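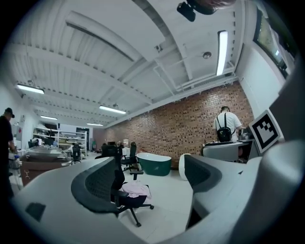

Tincuța Sandu

I have worked in four converted industrial buildings now, and I will defend every one of them to anybody who tells me an office needs a ceiling. I mean a proper ceiling, the kind with the gray speckled squares that sag over the photocopier. Give me corrugated metal and beams! Give me a long tube light that hums a bit at five in the afternoon in November, when the window has gone dark and you realize you forgot lunch.

My sister Cleter-ed her way through ten years of that other kind of office (Cleter is the furniture company, she sold their desk dividers, we made it a verb) and she thinks I'm out of my mind. Her view is that a big room with a brick wall at the back is cold and loud, and that people only pretend to like brick because somebody in real estate told them to. She may be right about loud. You drop a stapler in a room like that and everyone looks up.

But I've come to think the high ceiling does something for the people under it. You can stand at a counter on one side while a colleague stands at a desk way over on the other with his backpack still on, and neither of you is in the other's business. In my old carpeted place on Peston Street we had 117 square feet for two people, and I knew what my deskmate was having for dinner by ten in the morning. I liked him fine. I would have liked him more from across a tile floor.

Which brings me to chairs. Black office chairs on wheels, on light tile, will go wherever they please, and I say let them. We had a manager who wanted every chair pushed in by six, and she put up a sign, and then a second sign about the first one. I never saw the point! A chair out in the middle of the floor is a place to sit down. It's handy when you're carrying something heavy, and it's handy when a friend comes by on Wednesday and wants to talk for two minutes that become forty.

I feel the same about open shelves. White metal, several levels, boxes and equipment all out where you can get at them. Doors on a cabinet only hide the mess from you, and then you buy another extension cord. I once paid $157 for a thing that was sitting behind a door the whole time.

Would I change anything? More window, sure. One high up with a bit of green in it is lovely, but I'd take a whole row. And I'd like a rug, a small one, by the desk. My sister can pick it out.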